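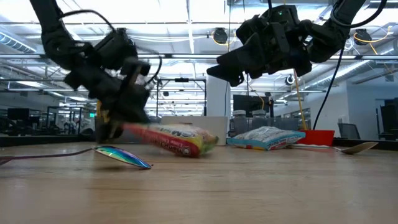 Re: section 4, cable clearance

I've read the Porham draft through and section 4 still says cables must be "managed", a word that could cover anything short of arson. I'd ask for a measured clearance with the arm at full reach. The right arm's black cable runs down toward the tabletop, and a yellow one trails off the mount to a red container. Are those managed? The draft can't tell me.

On 16 July 2022 the list wrote:
> Clause 2 applies to fixed cells only.
> Benches with people nearby are left to
> the operator's judgement.
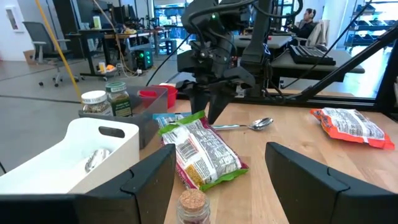 Nouri Bench Safety Working Group

Then define "nearby". By my reading, a colleague in headphones at a desk counts, and so does every labour inspector I've met.

Comments on clause 80 to follow.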